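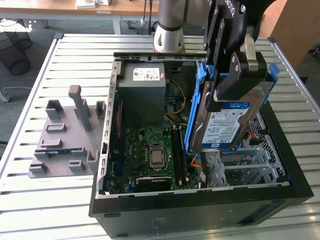 3. Data collection

Figure 2. The drive insertion step at the Willora cell. The gripper holds a 3.5-inch hard drive in a blue caddy above the open computer case. The grey fixture plate is on the left.

3.1 Task and work cell

The task studied in this paper is the assembly of a desktop computer from parts that have been taken out of other machines. We divide it into 6 steps, of which drive insertion (Figure 2) is the last and the one that gave the most trouble in our earlier trials. The case lies on its side on a slatted metal table, with the open side facing up. The arm is mounted behind the case, so that it reaches forward over the open case to get to the drive cage.

Fixture plates were 3D printed and placed to the left of the case. The blocks and brackets on a plate give each loose part a known starting area, but we did not try to make the starting positions exact. Before each example the operator moved the part a little within its holder. Early models trained on parts that always began in the same place did badly when a plate was put back slightly turned, and the small changes in position were brought in to deal with this.

The case itself was treated in the same way. It was lifted and set down again after every tenth example, without marks on the table to guide it. Its angle to the table edge therefore varies across the set, as does the distance between the case and the plate.

3.2 Recording

All examples were recorded with a person guiding the arm through a hand controller. Arm joint angles, gripper opening and the force at the wrist were logged by Fotix, our own recording software, together with video from a fixed camera and from a second camera above the table. The two video streams and the arm readings do not run at the same rate. Fotix stores each with its own time stamps and lines them up afterwards, taking the fixed camera as the reference.

An example begins when the operator presses a foot switch and ends when the switch is pressed again. The arm starts from a rest position above the fixture plate. Operators were asked to work at a speed they found comfortable and to avoid stopping in mid-air, as long pauses had caused trouble in training: the model learned to wait, and at times did not start again. Where a pause of more than a few seconds did occur, it was cut from the example before training, and the uncut recording was kept.

We did not ask operators to follow a fixed path. Two ways of inserting the drive came up often. In the first, the drive is brought over the cage at an angle and straightened only when one end is already low. In the second, it is straightened first and then lowered. Both are present in the data, and neither was labelled. The first is quicker but leaves less room on the side nearest the cables. We return to this in Section 5, where the two are separated after the fact by looking at wrist angle.

3.3 Cables and other things in the way

The cables inside the case were the main source of change between examples that we did not control. The bundle from the power supply bends over the board in a different way each time the case is moved, and it can spring back after being pushed aside. In a first round of recording we tied the bundle down. The resulting model worked well with tied cables and poorly with any others, and that round was dropped. In the data used here the cables were left as they fell, except when they covered the opening of the drive cage, in which case the operator moved them by hand before starting.

Contact between the gripper and the case was allowed as long as the arm did not reach its force limit. Light contact with the cage happens in many good insertions, and removing these examples would have left the model with nothing to learn from once it touched metal. Examples in which the limit was reached were stopped by the arm controller and stored separately. They are not used in training.

3.4 Failed examples and repairs

Operators marked each example as complete or failed straight after recording it. A second person then watched the video and marked it again without seeing the first mark. Where the two disagreed, the example was left out. Most disagreements concerned drives that were in the cage but not fully seated, which is hard to judge from above.

We also recorded a smaller set of repairs. In these, the example starts with the drive already badly placed, for instance resting across the top of the cage, and the operator lifts it and tries again. Starting states for the repairs were taken from failures of an early model, reproduced by hand as closely as we could manage. The value of this set is tested in Section 5.

3.5 Size of the set

The full set contains 1670 examples, including 50 repairs. It was recorded by 4 operators, all of whom had used the arm before but not for this task. Each operator did a practice session first, and nothing from these sessions was kept. The examples are not spread evenly over the operators or over the steps, with drive insertion taking up the largest share.

Recording was split between two sites. The main cell at Willora was used for all steps. A second cell at Skullham was used for drive insertion only, with the same type of arm but different lighting and a different table height. Camera positions at Skullham were set by eye to match the main cell, and the match is not close. We kept the two parts of the set under separate names so that a model could be trained on one and tried on the other.

3.6 Preparation for training

Video was cropped to the area of the case and the plate and reduced in size. The background behind the table was left in where the crop allowed it. Wrist force was smoothed over a short window, and readings taken while the gripper was closing were masked, as they mostly show the gripper's own movement.

The prepared examples were then passed to Bach, the training code described in Section 4. Bach draws short pieces from each recording, so a long example supplies more pieces than a short one. To stop slow operators from counting for more than quick ones, we drew the same number of pieces from every example in each pass. Repairs were drawn at the same rate as all other examples unless stated otherwise.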